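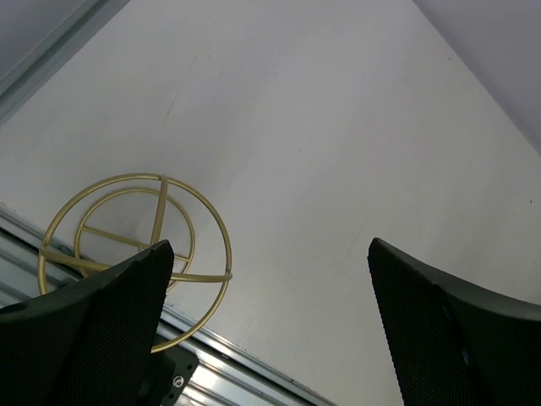
Does wiping a shared desk at the end of the day make the next user rate it as cleaner? In our data the effect was small and gone by the second week.

Figure 1. A white work surface with faint scuff marks and light streaks.

4.2 Perceived cleanliness

Earlier work by Kälin and Zaugg reported a strong link between evening wiping and morning ratings. We are not convinced. Their raters knew which desks had been wiped, and the rating form used the word "fresh" in two of its items. We repeated the survey at the Rakness office in October with 49 staff, none of whom were told the schedule. Scores on wiped desks rose in week one, then fell back to the level of the others.

Marks such as those in Figure 1 may matter more than dirt. In the comments, 19 people complained of scuffs or streaks, which they read as grime. Wiping does little for a scuff. We would also treat the Fumano survey with care, as its response rate was never published.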